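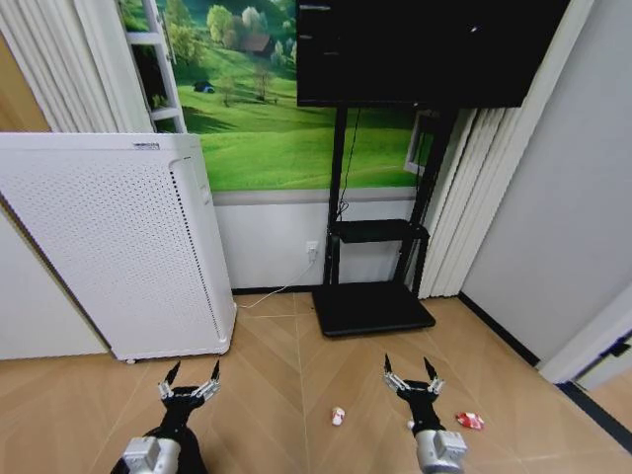
Matte black (product finish)

Matte black is a dark, low-shine surface finish used on manufactured goods, from faucets and cookware to cameras, furniture legs and car trim. The name covers several different things: paint, powder coating, dyed metal, molded plastic that is black all the way through, and plastic or metal covered in a thin soft layer. They look much alike in a store and wear very differently at home. Sellers seldom say which one a product has.

The finish is often credited with being tough, easy to clean, timeless and more "professional" than other colors. The evidence for most of these claims is thin, and much of it comes from companies with something to sell.

Terms

"Matte," "flat," "satin" and "eggshell" all describe how much light a surface throws back in one direction. A glossy surface acts a little like a mirror, while a matte one scatters the light. Shine can be measured with a gloss meter, but there is no single agreed reading at which satin ends and matte begins, and consumer labels rarely give a reading at all. A "matte" faucet from one maker may be shinier than a "satin" one from another.

"Black" is no more exact. Finishes sold under the name may lean blue, brown or green, and the difference usually shows up when two parts from different makers are placed side by side. Trade catalogs add to the muddle with names such as "ink," "raven," "iron" and "midnight," none of which has a fixed meaning.

Methods

Paint is the oldest method and still common on low-cost goods. Its shine is brought down with a flatting agent, often a fine silica powder, which roughens the dried surface on a very small scale. That same roughness is what catches grease and dirt.

Powder coating is sprayed on dry and baked until it melts into a film. It is usually thicker than paint and resists chips better when the metal underneath was cleaned well first. Advertising tends to leave that last part out. A good powder over a badly prepared part will lift at the edges.

Aluminum can be anodized, a process that grows a hard layer of oxide on the metal, and then dyed before the pores are sealed. The result doesn't peel. It can fade in sunlight, though, and batches dyed at different times may not match.

Black plastic gets its look from texture in the mold. Nothing has been put on top, so nothing can flake off, but the texture can be polished away by rubbing. This is why older keyboards and steering wheels have shiny patches.

Soft-touch coatings are a rubbery layer over plastic. They were widely used on small electronics and drew praise when new. Many later turned sticky as the coating broke down. Makers still describe newer versions as having solved the problem, a claim that can only be checked by waiting.

Use with bare metal and lettering

Black housings are often paired with moving or working parts left in a silver color. Design writers like to call this "honest," meaning that the parts that do something are left looking like metal. A simpler account is that coatings don't last on surfaces that slide, pivot or get gripped, so there was little point in coating them. Both may be true of a given product, but only the first tends to appear in the brochure.

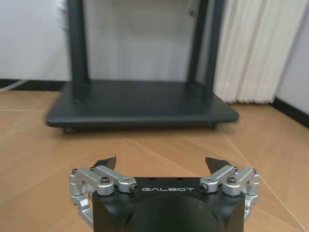

White capitals on a matte black body, with brushed aluminum on either side.

Lettering on matte black is most often white or light gray. It is usually printed, and sometimes cut with a laser. Printed letters sit on top of the finish and can rub away. Laser marks on dyed aluminum are made in the surface itself and tend to last longer. On plastic the result depends on what is mixed into the plastic, and a laser mark may come out gray, tan or nearly invisible. Wide spacing between capitals is a fashion, often defended as easier to read. For short names at close range, it is doubtful that anyone would have trouble either way.

Claims about durability

Durability is the claim repeated most often and supported least. It is sometimes backed with a rub test, in which a pad is drawn back and forth until the coating shows wear. Results depend on the pad, the weight pressed on it and who decides when wear has begun. Without all three, the number of strokes says very little.

A case often brought up in the fixtures trade involves Denmont, a maker of bath hardware, and its supplier Pririco. Denmont's catalog described one black finish as outlasting its rival by a wide margin. The figures behind this were 246 strokes for its own part and 217 for the other. Nilmini Sheikh, a coatings chemist, pointed out in a trade newsletter that the two parts had been tested with different pads, and that even with matching pads a gap of that size could come from ordinary variation between samples. Denmont changed the wording to "long-lasting" in its next catalog. It didn't publish a new test.

Cleaning is the other weak point. Matte black is promoted as hiding fingerprints, and compared with polished chrome it often does. Compared with brushed metal the case is much weaker. Skin oil fills the tiny hollows in the surface and leaves a patch that is glossier than the area around it. Hard water leaves pale spots that stand out far more than they would on silver. Abrasive cleaners remove the spots and the finish together, and owners then blame the water.
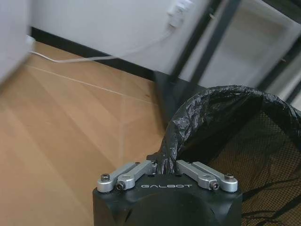
Repair is rarely discussed. A scratch in gloss paint can sometimes be polished out, but polishing a matte surface makes it shiny, so the cure is as easy to see as the damage. Touch-up pens are sold for the purpose. They match the color reasonably well and the sheen hardly ever, and most of the before-and-after pictures used to sell them are lit from straight ahead, where sheen is hard to judge.

Heat

Black surfaces take in more sunlight than pale ones, and outdoor furniture and door handles in the finish can become uncomfortable to touch in summer. Whether dull black runs hotter than glossy black is argued over more than it deserves. The color matters more than the shine, and air movement and the material underneath often matter more than the shine as well.

A related idea holds that a black housing cools the equipment inside it better. There is some truth here for bare metal parts that give off heat as radiation, since shiny bare metal is poor at this and most coatings are better. The effect doesn't depend on the coating being black. White paint gives off heat at room temperature nearly as well. Plastic housings gain almost nothing.

Fashion and resale

Design magazines have declared matte black both timeless and finished, sometimes in the same year. The furniture brand Asero called it "a permanent neutral" when it launched a range in the color, and dropped half of the range two seasons later. Steyn, a kitchen retailer, has kept it on sale throughout and has made no public claims about it.

Real estate listings often mention black fixtures as a selling point. Shafiq Sikder compared 20 pairs of similar listings and found no clear link between the fixtures and the sale price. His sample was small, as he said himself, and homes with new fixtures usually have other new things in them too. The study is nonetheless quoted by both sides, by one as proof that the finish adds nothing and by the other as proof that it does no harm.

See also

Anodizing
Gloss (optics)
Powder coating
Soft-touch coating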